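Home Articles Reading Room Back Numbers Contact

Who Gets to Tell It? Borrowed Narrators in Information Books for Younger Readers

Savvas Psarras
Wed 19 August

4. What the children did with the narrators

We come now to the part of the study I looked forward to most, the reading sessions at Pultstead. The earlier sections dealt with the books as objects: who speaks in them, how often the speaker breaks off to talk to the reader, and where the facts are kept. In this section the children take over, and they were wonderful company.

Each class heard two books on the same subject, the building of a canal. The first, from the Fledano list, is told by the barge horse. The second, published by Papadakis, has a plain outside narrator and a good many maps. Both are well made and both get their dates right. We read them aloud over 7 weeks, a chapter at a time, and asked the children to talk, draw and write between chapters in whatever way they liked.

What struck us first was how quickly they began to argue with the horse. A narrator who is also a character can be wrong, and the children noticed this long before we raised it. One boy wanted to know how a horse could tell what the engineer was thinking in his office. A girl in the same group said the horse must have heard it from the men on the towpath, and went back through the chapter to find the page where they were talking. She found it, too! This is checking a source, done with real pleasure by an eight-year-old, and we hadn't asked for it.

The plain book drew quieter talk, but I don't want to undersell it. Children who liked it really liked it. They copied the maps, they remembered the names of the locks, and several asked to borrow it over a weekend. When they disagreed with it they tended to say the book was "wrong" and move on, whereas the horse was "fibbing", "showing off" or "only saying what he saw". The second set of words has far more in it. It allows for a teller who has reasons.

Altogether the children's written notes came to 2607 lines, and we coded them under 3 headings: the facts of the story, the person telling it, and the reader's own life. Notes often fell under more than one heading, and these mixed notes are the ones I keep returning to. "He says the hill was easy but he was not the one digging" is a remark about canals, a remark about narrators and a rather good joke.
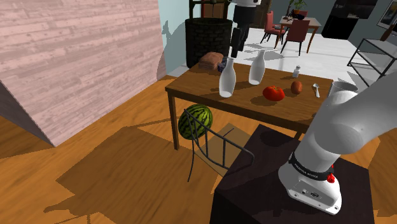 Figure 3

The mixed notes were also the longest, and they came from readers of every level. Weaker readers wrote more about the horse than about anything else in the whole seven weeks. Their teachers put this down to voice - the horse speaks in short, grumbling sentences which are easy to imitate - and I think they are right. Imitation turned up everywhere. There were letters from the horse, complaints from the horse, and one splendid chapter told by the rope.

A caution is needed. The two books differ in more than their narrators, and the Fledano title is the funnier of the pair by some distance. We tried to allow for this by reading aloud a short passage from the Brisar edition, a serious account told by a lock-keeper's daughter, to one class in January. The talk was less rowdy, but the same questions came up: how does she know, who told her, what has she left out? I would love to see this tried again with a longer text.

4.1 Rereading

Children were free to take either book from the shelf once the sessions had ended.

Related articles
Talking Animals and True Stories
Maps in Children's Non-Fiction: A Reader's Survey
Reading Aloud After Seven
Review: Lives of the Inventors, Told by Their Dogs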